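Race Vehicle Engineering – Course Handout 6
Aerodynamic development of GT endurance cars: reading a revised specification

Scope

This handout covers the changes a manufacturer may make to a GT car between homologation periods, and how those changes are checked on track. It assumes the notes on downforce and drag from the earlier handouts. Tire modeling is left for later.

1. What counts as a revision

A GT car is homologated as a set of drawings, weights and reference parts. Anything outside the permitted tolerance is a revision and has to be declared. In practice most revisions fall into one of these groups:

Front splitter and diveplanes
Floor and rear diffuser
Rear wing mounts and endplates
Cooling inlets and outlets
Suspension pickup points

The first group gets the most attention in the press. The second usually has the larger effect on lap time. A diffuser change of a few millimeters in height can move the center of pressure further than a new wing endplate, and it is much harder to see from the pit wall. 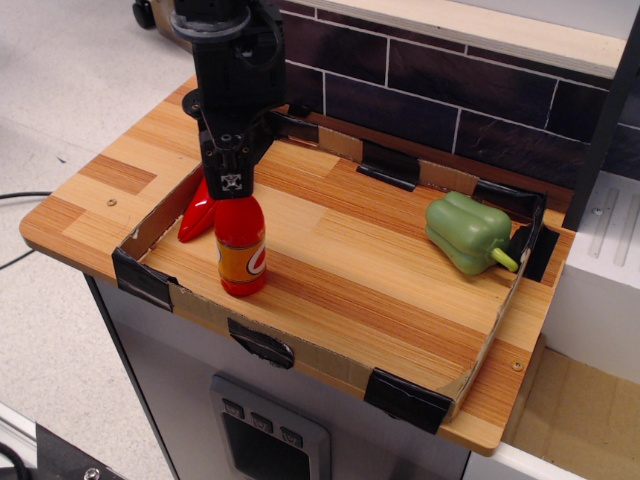
Gripper above a red bottle in a cardboard tray.

2. Balance before total load

Students often start with total downforce. Start with balance. If the front axle carries too small a share of the aerodynamic load at 180 km/h, the car understeers in fast corners, and adding rear wing makes it worse. The usual order of work is:

Fix the ride height window.
Measure the load on each axle at constant speed.
Adjust the front until the balance target is met.
Trade total load against drag.

The ride height window deserves care. A splitter that works well at one height may stall when the car pitches under braking. The Reltholm test data used in the seminar show this clearly: front load rises as the nose drops, flattens, then falls off sharply. The driver reports this as a car that is stable on turn-in and then washes wide – a complaint that is easily mistaken for a damper problem.

3. Cooling

Air taken in for the radiators and brakes has to leave somewhere. Outlets on top of the hood add a little front load when placed in a low-pressure area. Outlets that dump into the wheel well tend to raise pressure there and cause lift.
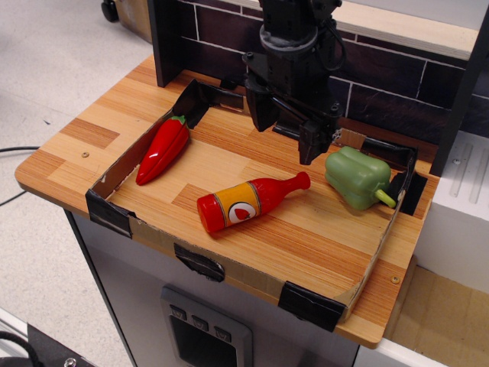 Louvers above the wheel well relieve part of that pressure, but their number and size are normally fixed by the rules. When comparing two cars, check the louvers before drawing any conclusion about the floor.

4. Track correlation

Wind tunnel figures are confirmed by constant-speed runs on a straight. At Plomstead the standard program is 11 runs, with 10 used for the average and the first discarded as a warm-up. Each run is made in both directions to remove the effect of wind. Record air temperature and pressure with every run and correct to the reference density.

Flow paint and pressure rakes are used on separate laps. Do not mix them with load measurement, as the rake changes the flow behind it. 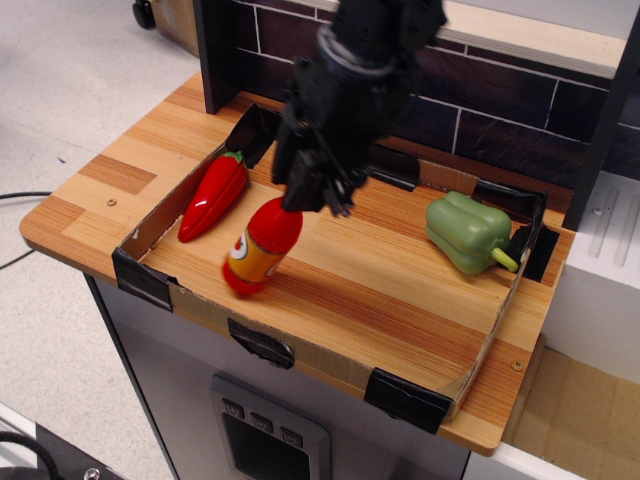
Why is a test car often run in bare carbon?

A car with no paint or livery is quicker to repair and modify. Panels are changed often during a test, and finishing each one would take time without improving the data.

5. Reading for the seminar

Šimko notes, sections on floor stall and yaw
Kellstead workbook, problem set 6

Bring the axle load plots from problem set 6. Plots must show units, ride height at both axles and the reference density used.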